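Mulo Household Robotics Challenge

The Mulo Household Robotics Challenge, usually shortened to the Mulo, is a student robotics competition in which teams teach two-armed robots to do everyday chores. It grew out of an evening class taught by Ilse Ehlers and is now run by the Ikell student robotics club. The finals take place each October and are open to the public, and they draw a loud and loyal crowd.

History

Ehlers started the class as an introduction to robot arms for students with no engineering background. Her first assignment was to move a sponge from one side of a table to the other. It sounded easy, and it kept the whole group busy for most of a term! Two of those students, Leokadia Bednarek and Rainer Böttcher, liked the problem so much that they wrote up a set of rules and challenged a neighboring college to try it.

The first contest had 3 teams and a single task. Word got around quickly, and the event moved into a bigger hall the following year. Today over 40 teams apply for 30 places. High school teams have been welcome since the Fiviveo league joined, and one of them, coached by Mawar Osman, reached the finals on its first try.

Format

Teams are given a table, a robot with two grippers and a chore. The chore is announced in the morning, and runs begin after lunch. In between, students record practice motions, train their software and argue happily over camera angles. During a scored run no one may touch the robot or its controls, apart from the safety officer.

A run is worth up to 100 points. Most of them come from finishing the chore, with smaller amounts for gentle handling and for recovering from a mistake. Recovery points are a favorite with spectators. A robot that drops a brush, finds it again and carries on will often get a bigger cheer than a perfect run.

Chores are drawn from four groups: kitchen, laundry, desk and cleaning supplies. The last group has a reputation as the hardest. Sponges squash when they are gripped, bristles bend, and clear plastic is difficult for cameras to pick out from the tabletop behind it. A typical setup mixes all of these, with scrub brushes on the table, blue sponges in a see-through bin, bottles of yellow-green liquid standing in a taller container and a leafy plant in a pink planter close by.

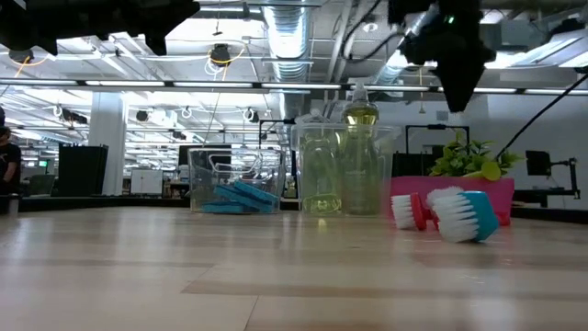
Judging

Each table has two judges, one watching the robot and one keeping the score sheet. Rosemarie Seidel, head judge for several seasons, introduced the practice of talking teams through their score right after the run. Students may ask anything they like, and the discussions often last longer than the run did.

Appeals are allowed until 5 p.m. and are settled by replaying the run from the table camera.

Awards

The top prize is the Gerlach Cup, given to the team with the best total across two chores. There is also a newcomer award and a prize for the clearest team notebook. Winning notebooks are shared with every team the next season, so a clever trick for picking up a sponge rarely stays secret for long.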